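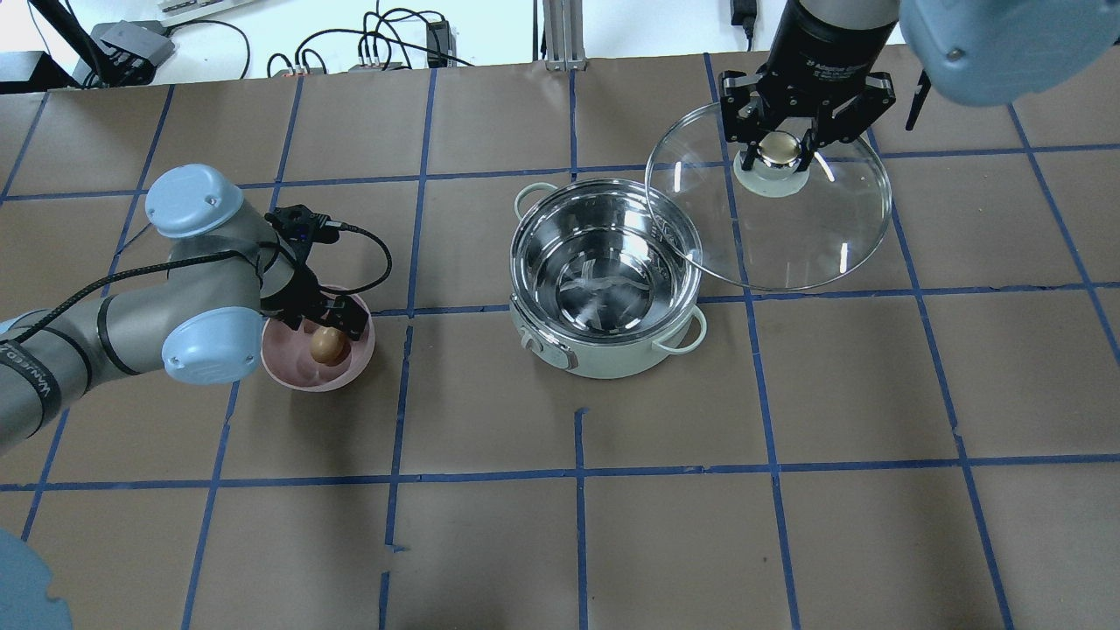
What is the Hamotness desktop plotter best suited to?

Flat paper and card work in modest quantities: addressed envelopes, place cards, certificates and simple line illustrations.

Reading time: 2 minutes

The Hamotness is a two-axis pen plotter supplied as a kit by Schmieder. It was reviewed in our print workshop, where it was assembled by a member of staff with no previous experience of such machines. Assembly took a single afternoon. The printed manual is clear on the frame and rails but thin on belt tension, and two of its diagrams show an earlier version of the carriage.

The pen holder accepts most fiberliners, ballpoints and fountain pens. Brush pens can be fitted, although the lift motor does not raise them high enough at the default setting, and faint trails were left between letters until the value was changed. Changing a pen requires a small hex key. A thumbscrew would be preferable.

The plotter is controlled through Plavanero, a free program that accepts ordinary vector files. Its preview is accurate and its pause function can be relied upon. Text handling is weaker. Outline fonts are drawn as hollow letters, and users who want a handwritten appearance will need to install single-line fonts separately.

During the review period the machine addressed 1,048 envelopes. Of these, 47 were set aside, most of them for skipped strokes near the flap, where the paper is thicker. Registration held well from one sheet to the next. The motors are quiet enough for a shared office, but the pen lift produces a sharp click that some colleagues found tiring.

The Hidex, a comparable model, has a larger drawing area and a magnetic paper bed. It is also heavier, and its software requires a paid account. For institutions that produce short runs of personalized stationery, the Hamotness is recommended. Buyers who expect to work on large posters should consider the Hidex instead. Replacement belts and pen clips for the Hamotness are sold separately.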